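About Hadgu

Home
Classes
Visit Us
About

Hello, and thank you for stopping by to read about us! Hadgu is a small cooking school for grown-ups (and, on Saturday mornings, for children who don't mind an apron) in the old part of Perkau, a short walk uphill from the river. We teach everyday cooking, the kind you do after work with whatever is in the refrigerator, and we have been at it long enough that some of our first students now send us their kids.

How we got started

Pallavi Upadhyay began teaching in her own kitchen, which had room for six people if two of them stood in the hallway. It was supposed to be a favor for the neighbors, who kept asking how she got her lentils to taste like that, and then the neighbors brought their cousins, and by May her husband was asking very politely if he might have his kitchen back. So she went looking for a room and found one above a shoe repair shop, with a leaky sink and the most wonderful light. Zhenhua Shao, who had been one of those hallway students, fixed the sink and somehow never left. He teaches our noodle and dumpling classes today, and he still keeps his wrenches in the drawer under the rolling pins.

We moved down to the street level later on, when the shoe repair shop closed, and took the name Hadgu from the lane that runs behind the building. People do ask what it means. We have heard three different answers from the older folks on the lane and we like all of them.

What a class is like

You come in, you hang up your coat, and somebody hands you a cup of tea before you have to do anything at all. Classes run with up to 22 students, and we cook in pairs, so if you come alone you will have met at least one person by the time the onions are done. Yogesh Dwivedi leads the bread evenings and believes strongly in letting dough take its own time – bring a book, or bring a friend who likes to talk. Zhuoran Wei looks after the beginners' course, where we start with holding a knife and boiling an egg and go on from there.

Everyone sits down to eat together at the end. That was Pallavi's rule in her own kitchen and we have never seen a reason to change it. 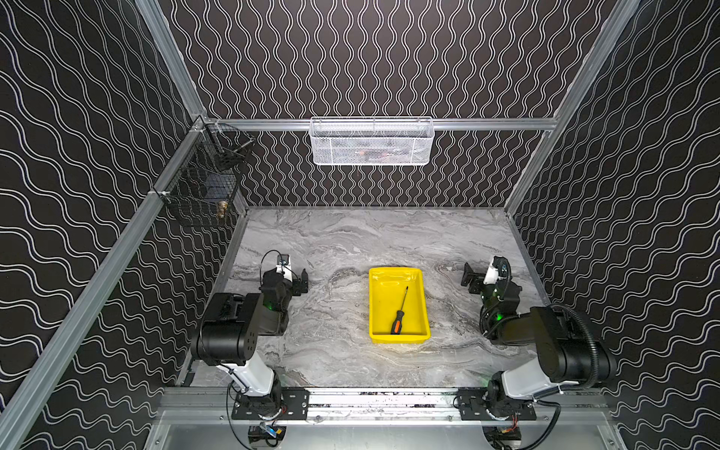 We keep our recipes in a set of binders by the front door, more than 200 of them by now, and you are welcome to copy out anything you like while you wait. Quite a few came from students, with their names written at the top and, here and there, a grease spot that tells you which ones get used the most.

Coming to see us

If you would like to look around before signing up, drop in any weekday afternoon and ring the bell on the lane side. Please tell us about allergies when you book. We would love to cook with you!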